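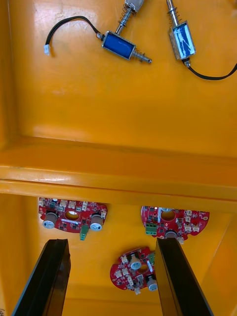

March 12, 2018

What a day at Hornholm! Mirela and I got to spend the whole afternoon on parts sorting, and I'm still buzzing. Solenoids in one half of the yellow bin, round red boards in the other, and the arm has to pick whichever one we ask for. The solenoids are the mean ones, with those cables trailing off wherever they like (my own fingers snag on them too!). Mirela thinks shop-floor sorting will be solid in 2 years. I said 7, and folding my laundry way after that. Still, in December I'd have told you a bin like this was hopeless, and now I lie here planning which chores to hand over first. Dishes, definitely. Tomorrow I want to try the boards again, slower, coming in from the flat edge.

Guangming Ye, Hornholm diary | Contact | © 2018 | Back to top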